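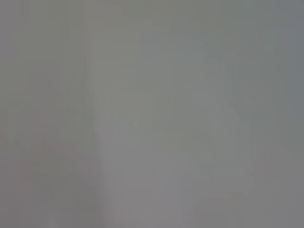
Figure 1. Soft gray tones.

Game Narrative, Unit 6: The Antagonist and What the Player Knows
Handout prepared by Margit Kvam

Read this before the seminar and bring it with you. The first half repeats the lecture in shorter form. The second half is new and you need it for the written task.

6.1 Terms

An antagonist is a character or force whose goal blocks the goal of the player character. In everyday talk we say "the villain", but the two words do not cover the same ground. A villain is judged by morals, an antagonist is judged by position in the plot. A kind person can be an antagonist.

A boss is a third thing. It is a unit of play: a fight or a test with a beginning and an end, normally placed where a chapter closes. Many antagonists appear as a boss only once, and some never do. In your papers please keep the three words apart. Last year I had to write this in the margin of almost every paper.

6.2 Our main case: Relent

We use the adventure game Relent through the whole unit. If you have not played it, here is what you need.

The player is Coste, a young surveyor who is sent to the valley town of Pretitz to draw a new map. The old map has errors. Houses are marked where there is only grass, and one street is drawn twice. Coste's opponent is Vunel, the keeper of the town records. Vunel changed the map on purpose, many years ago, to hide the place where the people of Pretitz buried something they are ashamed of. Every correction that Coste makes brings the secret nearer, and Vunel answers each one by moving a wall, closing a bridge or sending a false letter.

Vunel's goals are given in this order:
1. Keep the old map in use (fails in chapter two).
2. Make Coste doubt the measurements (succeeds until the lamp scene).
3. Burn the record house (succeeds, but the copy survives).
4. Leave Pretitz before the new map is read aloud (depends on the player).

Notice that goal four has no fixed result. We return to this in 6.4.

6.3 Knowledge

In a film, the viewer and the hero can know different things, and the director controls the distance. In a game there are three parties: the player, the player character and the antagonist. I ask you to make a small table for each chapter with one column per party. Write in each column only what that party can know from events already shown. Do not write what you guess.

For Relent the table for chapter three is interesting. Coste knows that the bridge is closed. Vunel knows why. The player knows more than Coste, having read the letter in the tutorial, but most players have forgotten it by then – the letter is 900 words long and is shown only once. Is forgotten knowledge still knowledge? Capucine Le Goff, who gave the guest lecture in May, says yes, and that a good script counts on it. I am less sure. We will discuss it. 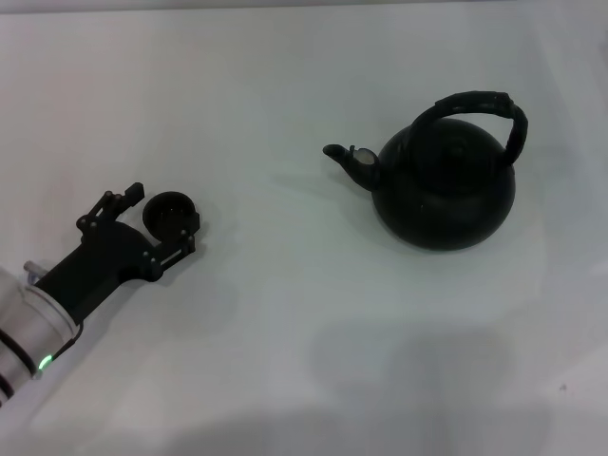

Figure 2. Tabletop with a black kettle.

6.4 The score that the player does not see

Relent keeps a hidden value named trust. It begins at 1000. Each honest answer to a townsperson adds 100, and each lie takes away the same amount. If trust is 2475 or higher when the new map is ready, Vunel stays and confesses. Under this limit, Vunel is gone and Coste reads the map to a half-empty square.

Two remarks. First, the limit is not a round number, and steps of one hundred can never meet it exactly. In practice it means 2500. The script does not explain this and I do not know if it is a mistake. Second, the confession is written as a reward, but many students find the other ending stronger. When Vunel leaves, the antagonist gets the last goal on the list and the player gets the map, so both have won something. Please think about whether an ending where both sides win can close a conflict.

6.5 Common mistakes in student scripts

The antagonist explains the whole plan in one speech. Cut the speech into pieces and give some of them to objects or to other characters.

The antagonist has a goal only when the player is near. Ask what Vunel does in the morning, before Coste wakes up. If you cannot answer for your own character, the goal is too thin.

The past is too sad. A painful childhood does not explain a plan. It explains a mood. 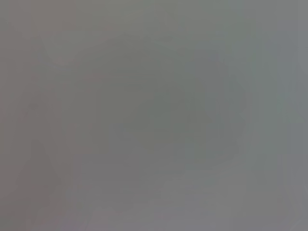 6.6 Written task

Choose one antagonist from a game you have finished yourself. Write roughly two pages. List the goals in order with the result of each in brackets, as in 6.2, then make the knowledge table for one chapter. At the end, write one paragraph about which goal you would remove and what would happen to the plot without it.

You may not choose Relent. Co-op games are allowed, but then add one column for the second player.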